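**Vestby Food Cooperative**
**Minutes of the Regular Meeting of the Board**
August 11, 2021

The meeting was called to order by the Chair at the Vestby meeting hall. The Secretary confirmed that a quorum was present. Two directors sent regrets.

**1. Agenda and previous minutes**

The agenda was adopted with one change: the item on cold storage was moved ahead of the item on member dues at the request of the General Manager. The minutes of the previous meeting were approved with a correction to the spelling of Tamošiūnaitė Orchard in item 5.

**2. Manager's report**

The General Manager reported that the store had kept its summer hours without interruption. The front door has been rehung and now closes properly. The contract for trash pickup has been renewed on the same terms. The point-of-sale system, supplied by Clorow, still prints member numbers incorrectly on refund slips. Clorow has acknowledged the fault and has promised a correction before the September meeting. Until then, cashiers will write the number by hand and initial the slip.

A director asked whether refunds already issued would need to be checked. The General Manager replied that the amounts were correct and only the printed number was wrong. The Board accepted the report.

**3. Cold storage**

The Board considered the written quotation from Brusora for replacement of the compressor on the walk-in cooler. The present unit has been repaired twice, and the service firm has advised that parts are becoming hard to find. The quotation is valid for 30 days and includes removal of the old unit.

Discussion followed on whether the work should be put off until after the fall harvest, when the cooler is fullest. The General Manager advised against waiting. One director asked that the record show a preference for obtaining a second quotation. The Chair noted that a second firm had been approached and had declined to bid.

Moved and seconded, that the Brusora quotation be accepted and the cost charged to the equipment reserve. Carried, one opposed.

**4. Local eggs**

The Secretary read the draft terms for small producers who wish to sell eggs through the store. A total of 47 households answered the member survey on this subject, and most favored buying from farms within the county even at a slightly higher price.

The draft requires each producer to sign a yearly supply agreement, to hold whatever license the state requires, and to deliver on the morning assigned. Eggs are to be clean and sorted, with cracked eggs removed before delivery. Mixed sizes will be accepted if they are priced as such.

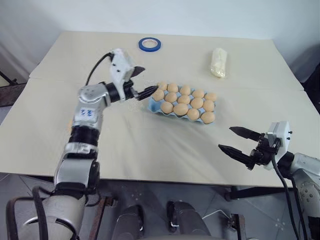
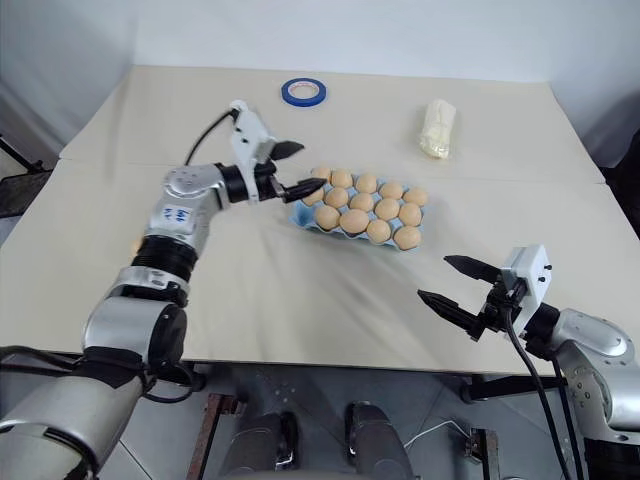
Brown eggs in a light blue tray.

Directors discussed the return of trays. The draft proposed a deposit on each tray, to be credited when the tray came back. Several directors thought this would be a burden at the register, and the General Manager agreed that it could not be handled easily until the refund slips were corrected. It was agreed to strike the deposit and to ask producers to mark their trays with the farm name and collect them at the next delivery.

A question was raised about unsold eggs. The General Manager stated that the store would buy outright and carry the loss, as it does with bread. One director asked for a limit on the amount ordered during the first months. The General Manager will set the limit and report it to the Board.

Moved and seconded, that the terms be adopted as amended, to take effect in September. Carried.

**5. Member dues**

Consideration of the proposed change to household dues was postponed. The Finance Officer will circulate figures for the past two years before the matter returns to the agenda.

**6. Correspondence**

A letter was received from Tamošiūnaitė Orchard asking for outdoor space to sell cider during apple season. Approved, provided that the loading area is kept clear and that the orchard supplies its own table and canopy. The Secretary will reply.

**7. Other business**

The bicycle rack was reported loose at its north end. Referred to the General Manager.

There being no further business, the meeting was adjourned. The next regular meeting will be held in September at the same location.

Respectfully submitted,
Secretary to the Board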